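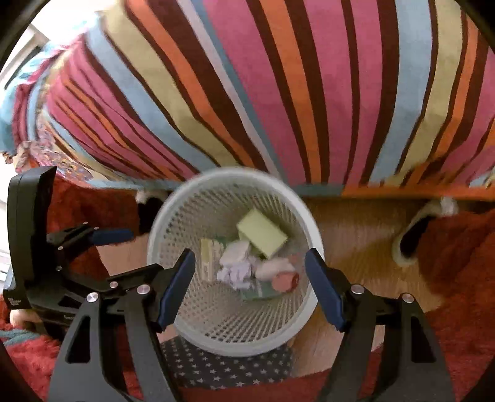
A gripper ought to be judged on the things it hates, my sister told me over the phone on Tuesday night, and she had worked at Cultitz long enough to have an opinion about it. Any pair of fingers could pick up a block, she went on. Tissue paper was where they parted company.

I had been hoping for something easier, like "go to bed." It was past eleven in Stanavmont, the radiators were knocking, and I was sitting beside my bed in slippers and the red plush clothes I wear from the first frost until May, with the wastebasket between my feet. The Rirniter was in one hand and the Ragab was in the other. I was supposed to tell the people at Cultitz by Friday which one I would rather use for a whole winter, and the trouble was that I had grown fond of them both, the way you do with two bad cats.

The Rirniter had the better manners. It closed slowly and evenly, and if you squeezed a little too hard it forgave you. The Ragab was quicker and had a stubborn streak in the last bit of travel, so that your thumb had to push through it, and by the end of an evening the base of my hand ached. But when the Ragab had hold of something, it kept hold, and I had lost enough pink paper off the end of the Rirniter to know what that was worth.

"How many have you done?" my sister asked.

I looked at the notebook. I had promised 500 tries with each, which had seemed a sensible number back when I was warm and rested, and then I kept going because I wanted one of them to win. The total stood at 1,654, counting the afternoon I spent on socks.

"Oh, you poor thing," she said, and then, being my sister, she asked how many of those were tissues.

"554."

"And?"

And I read her the page, all of it, with the remarks in the margin. She laughed at the one that said "got it, lost it, said a word." She wanted to know whether I was coming in straight down or at a slant, and I had to admit that I came in however my elbow felt like coming in, which changed a good deal between supper and eleven o'clock. She was quiet for a while – I could hear her dishwasher – and then she said that maybe I was comparing elbows.

I didn't care for that. I put the phone on the bed with the speaker on, settled my elbow against my knee so it would stay where it was, and reached down into the basket with the Rirniter. Then I did the same with the Ragab, same elbow, same knee. I did it four times each, calling out what happened, and she wrote it down at her end so I wouldn't have to keep putting things down to find the pencil.

"Read me that last one again," she said.

"Slipped," I said. "No, wait. Half slipped. It's hanging on by a corner."

"Which one are you holding?"

I had to look.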